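How to Read a Seismogram from a Planetary Lander

Skeranville Observatory – Public Learning Series
Prepared by Kazimiera Nowicki, Education Office
November 2020

Records of ground motion from other worlds are now open to anyone with a computer and some patience. This guide explains how a member of the public, a student or a classroom group may open a seismic record, separate likely events from background noise and make a first estimate of distance. No earlier training in seismology is assumed. Readers should be comfortable with a spreadsheet and with simple arithmetic.

The practice record used throughout is the Nishimura set, prepared by the observatory for teaching. It is a synthetic record modeled on the conditions a lander would meet on a dry, windy plain. Readers who complete the steps may then apply them to real mission data, which is generally released in a similar form.

Before You Begin

You will need the following:

The Nishimura practice record, available from the Education Office on request
A plotting program. The instructions refer to Flirari, the viewer used in observatory classes, but any program that can draw a time series and apply a filter will serve
A copy of the observatory's event worksheet
A notebook for recording the settings used at each step

Save an untouched copy of the record before opening it. Filtering in Flirari changes the working file, and the original values cannot be recovered from a filtered version.

Step 1. Load the record and check the time scale

Open the record and confirm that the horizontal axis is set to local solar time. A Martian day, or sol, is slightly longer than a day on Earth, and a plot drawn in Earth time will drift out of step with sunrise and sunset at the landing site. This matters later, when wind noise has to be recognized by the hour at which it appears.

Three traces should be visible: one vertical and two horizontal. If only one appears, open the Channels menu and select All. The traces are drawn to the same vertical scale by default, and this setting should be left alone until Step 4.

Step 2. Identify the quiet hours

Scroll through one full sol at low magnification. The trace will be thick and uneven during the day, when the air is turbulent, and will become thin in the evening. Mark the beginning and end of the thin portion. Nearly all small events are found within it.

Do not discard the daytime portion. Larger events can be read through moderate wind noise, and the daytime trace is also needed for comparison in the next step.

Step 3. Rule out local disturbances

Many signals in a lander record have nothing to do with the interior of the planet. The most common are listed here in the order in which they should be checked.

Wind. Compare the trace with the wind-speed channel. A rise in both at the same time should be marked as wind.

Pressure dips. A passing dust devil lowers the air pressure for a short time and tilts the ground slightly. Look for a sharp dip in the pressure channel.

Thermal pops. Metal parts contract as the temperature falls after sunset. The result is a brief spike with no gradual decay. These are frequent and may be marked in groups.

Lander activity. Movement of an instrument arm, a scoop or a probe produces strong signals. Check the activity log supplied with the record and shade every period in which equipment was operating.
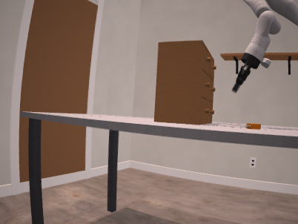 Step 4. Apply a band filter

Select the quiet portion of the trace and open the Filter panel. Choose the preset named Olus, which keeps the middle frequencies and reduces both the slow drift and the fast electrical noise. Apply it once. Repeated filtering rounds off the start of each arrival and will lead to timing errors.

Step 5. Pick the first and second arrivals

A seismic event sends out two main kinds of body wave. The primary, or P, wave travels faster and arrives first. The secondary, or S, wave follows and is usually stronger on the horizontal traces. Place a marker at the first clear change in the vertical trace, then a second marker where the horizontal traces increase.

In the first Nishimura event, the markers should stand some 67 seconds apart. A difference of up to five seconds from this value is acceptable for a beginner. The second event has a separation of 49 seconds and is therefore the nearer of the two.

Step 6. Estimate the distance

Enter the separation in the worksheet, which multiplies it by a factor based on assumed wave speeds. The result is an estimate only. Wave speeds vary with depth and rock type – a different interior model will give a different distance – and the worksheet asks for the name of the model so that results can be compared fairly.

Recording Your Results

Enter each event on a separate line with its start time, arrival markers, filter setting and estimated distance. Add a confidence grade of A, B or C. Grade A should be kept for events in which both arrivals are clear and no local disturbance falls within the marked period.

Completed worksheets may be sent to the Education Office for review. Please include the notebook pages showing your settings.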